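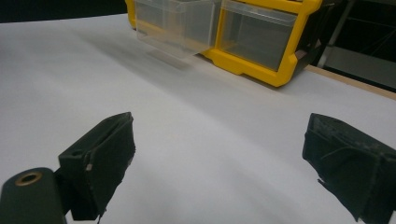

I have been opening and closing small drawers since October, and I think I'm finally getting good at it. Not that anyone at home believes this is a job!

When I signed up to help Stelios Vrettos and his group gather examples, I pictured something with a lot more computers in it. What I do most of the day is squeeze a hand-held gripper, tug a drawer out, push it back in, put the tool down, breathe, and go again. We call each go a "take." A good one is short, and a bad one is when I bump the organizer and the whole thing skates off across the paper (this happens more than I'd like to admit, usually right before lunch).

The group's name for the drawer task is Perkon, after the folder it landed in on day one, and the name stuck. There was an earlier one called Tromon that was all about folding dish towels, and the less said about my folding the better. Perkon suits me. Drawers have a beginning and an end, and you know when you've reached either one.

The funny part is how much you have to unlearn. My hands want to be clever. They want to nudge a drawer with a knuckle or steady the box with my other hand, and of course the robot that learns from all this won't have a knuckle or a spare hand to offer. So everything has to happen between two fingers that only open and close. Bernadette Ó Súilleabháin, who trained me, made me do my first 30 takes at half speed while she drank her tea and said "slower" every so often – and she was right, I was yanking.

She also got me to stop starting from the same spot. I had fallen into a comfortable little groove, elbow on the table, same approach every time, and when she played a bunch of them back it was like watching one take over and over. Now I move my feet between takes. Sometimes I come in low, sometimes from the side, and every so often I turn the organizer a bit on the table. Clear drawers are hard going, by the way. You lose the front lip against the paper if the light is wrong, and I've closed the gripper on thin air plenty of times. We keep some of those misses if I recover and get the drawer on the second try, which I find rather comforting as a general policy.

The padding on the fingers takes a beating too. I asked Yiğit Tatlı how long a set ought to last and he gave me a look and said it depended who was holding it. Fair enough, Yiğit.

As of last night we were at 3643 takes across 4 people, after the culling. My own best day is 100 that made it through, and my wrist had a few things to say about that afterward. Next up is putting small things into the drawers and taking them out again, so I've been saving buttons in a jam jar by the sink. If you have any odd ones lying around, the bigger the better, please send them my way.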